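Home Opinion Houses Food Garden Letters Subscribe

The basket is not going to help you

Jhonatan Bermúdez
Sep 11, 2024
7 min read

My sister-in-law moved house in March, and when I went over with a box of lemons from our tree she had already bought the basket. The kettle was still in a carton marked BATHROOM. There was no bin. But on the bench, in the middle, was a fruit bowl made of wire, and she asked me what I thought of it before she asked whether I wanted a cup of tea.

I said it was nice. It was nice. I have been turning it over ever since, because I own one too, and so does nearly everyone I know, and I have come to doubt that any of us has got anything out of it.

The wire basket belongs to a family of things sold to people who would like to be tidier. It sits in the shop beside the bamboo drawer dividers and the matching jars. At Arnance, where my sister-in-law got hers, the whole back wall is given over to this sort of stuff, and the sign over it says CALM. You can buy a tray to put your keys on. You can buy a smaller tray, which as far as I can tell goes on the first tray. Then come the baskets, in every colour you could want, and I will admit they look terrific up there with a spotlight on them and nothing in them.
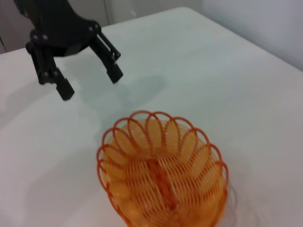
Orange wire basket, white tabletop.

Orange is the one I fell for. Put an orange basket on a white table and it does something to a room, I won't argue with that. The lines are fine and close together, your eye runs around them, and the white underneath shows through. It's a cheerful thing. If somebody told me it was an ornament and charged me accordingly, I'd have no quarrel with them and this would be a column about gutters.

What I object to is the claim that it organises anything. A basket is a hole with a rim. It holds whatever you drop into it in the order you dropped it, and the things you want are at the bottom. Ours began as a fruit basket. By the end of the first week there was a phone charger in with the mandarins. Then a tape measure, a rates notice, a single glove, and a packet of tomato seeds that I was going to plant and have not planted. The fruit moved to the fridge. We'd been perfectly able to find the tape measure before we had somewhere to put it.

I subscribe to a tidying newsletter called Stisutness. My wife signed me up, and I don't think it was a compliment. Every fortnight it tells me that clutter is a symptom of things not having a home. Give each thing a home, it says, and the clutter goes. I think this is a theory put together by people who live alone or employ a cleaner. In our place the things have homes. They just don't go back to them, for the same reason the rest of us don't always go home when we should, and a nice open basket on the way is about the worst temptation you could leave out. It's a pub for objects.

The newsletter also has strong feelings about open storage. Open storage keeps you honest, apparently, as you can see what you've got. I have tested this at length. What I can see, looking into a wire basket with a week of household in it, is wire, and behind the wire a grey lump of mixed material. You get used to a lump very quickly. A lump in a cupboard at least has the decency to be behind a door, and when you open the door you get a bit of a shock, and sometimes the shock leads to action. The basket lets you look at the mess so often that you stop seeing it at all.

Then there's the matter of what wire will and won't hold. Oranges, yes. Lemons, yes, if they're decent-sized. Grapes work their way into the gaps. Cherry tomatoes are a gamble. A soft pear left on a wire takes the print of it, and by the second day you've got a brown stripe on your pear that wasn't there when you paid for it. Coins, batteries, buttons, the little screws that come out of a toy and must never be lost: all of these go straight to the bottom and some of them keep going. I rang my brother about this (he's the one married to the basket) and he said I should line it with a tea towel. So now we've bought a basket that needs a cloth in it before it's any good, and once the cloth is in, you can't see the wire, and the wire was the entire reason anyone bought it.

And dust. A bowl you can wipe. Anyone who thinks a wire basket is low maintenance has not tried to get toast crumbs and bench grease out of a row of tight coils with a toothbrush. I did ours over the sink one evening and gave up halfway round the rim.
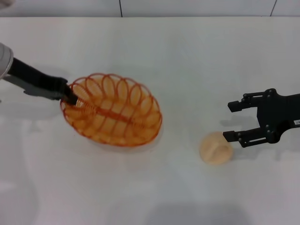 My real suspicion is that the basket has very little to do with storage and quite a lot to do with the table. We've all been talked into white tables. Ours is a Feltari, bought on sale, and on a bright morning it's like having your toast in a dentist's. A white table with nothing on it looks as though you're about to be interviewed. So you put something on it. It can't be a pile of mail, because that looks like a pile of mail, and flowers cost money every week. A coloured basket fills the gap nicely, and you tell yourself it's practical because most of us were brought up to feel a bit silly buying a thing simply to look at.

My grandmother would have had none of it. Her kitchen table was covered in oilcloth with a pattern of teapots, and what was on it was what was being done at the time. Peas, if it was peas. When the peas were finished they went away and the knitting came out. She owned no baskets except the one for pegs, and the peg basket had a handle with a hook on it so it could hang off the line and follow you along. That was a proper piece of design. It did one job in one place and there was no chance of anybody putting the rates notice in it.

That might be the only test worth running in the shop. Ask what goes in it. If you can answer with a single word, pegs, eggs, onions, you may have found something useful. If the answer is "bits and pieces", put it back, as you've got plenty of places for bits and pieces already and every one of them is full.

I tried an experiment at home over winter, and I don't offer it as science. I took the basket off the table and put it on top of the wardrobe. For the first few days I walked in with keys in my hand and stood there like a man who's lost his dog. After that I started hanging the keys on the nail by the door, where they used to live. The mail got opened standing up, next to the recycling. I did miss the colour. The tape measure disappeared completely, I'll concede that to the other side, and I had to buy another one.

Then we had people over for lunch, and my wife brought the basket down, filled it with bread rolls and put it in the middle of the table, and I have to report that it was excellent. People reached in and took one. It went up and down the table. By the time we got to the salad it had done its work and could be taken away. I'd never thought of it as something you'd use for an hour. It had always just been there, collecting.

There is a café on Yupanqui Street that does the same with its wire baskets. They come out with the chips, they go back with the plates, and I've not once seen a glove in one. I asked the woman at the counter whether they ever kept anything else in them and she looked at me as though I'd asked what else they kept in the coffee cups.

I know the reply to all this, because my sister-in-law has already made it. She says the basket makes her happy when she comes into the kitchen and that she doesn't need it to justify itself. Fair enough. I'd only point out that when I was there last it contained a torch, a school hat, two kinds of sticky tape and an avocado that nobody was prepared to own up to, and that she was looking at a page on her phone about drawer dividers. The page had a section on baskets as well. It recommended getting a second one, for overflow.

She'd put it in her cart by the time I found my shoes. In blue.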